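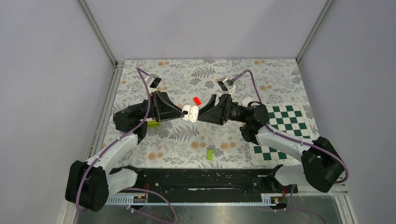
Sunday, sourdough notes, continued

Starter from the Findale jar was fed at 7 in the morning and doubled before noon. The Kunent jar is slower again. I think it does not like the new rye flour, but I will give it one more week before I decide.

Today's dough, for the big tray:
Flour 865 g, mostly white from Vaher
Water as last time, a little less in the second mixing
Salt as always
Total after mixing 1638 g, so a small part stayed on my hands and in the bowl

The dough was softer than I wanted. I made four folds, with half an hour between them. After the third fold it began to hold its shape. The corner by the window is too cold for proofing in the morning, please use the shelf above the oven.

I divided it into 2 loaves. The first went in at 3 pm, with steam, and the crust opened well on one side only. My cut was not deep enough. The second I cut deeper and it opened as it should. Crumb is still a bit tight near the bottom in both.

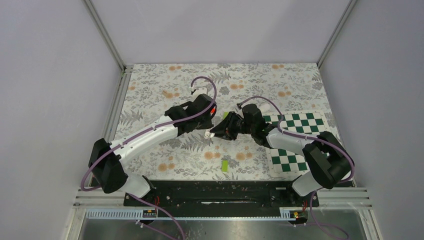

Two arms over the flowered cloth.

To do: ask Rerkby if they still sell the coarse salt. Clean the lid of the Kunent jar. Try the same dough with a night in the fridge, and write down the temperature this time, I forgot it again.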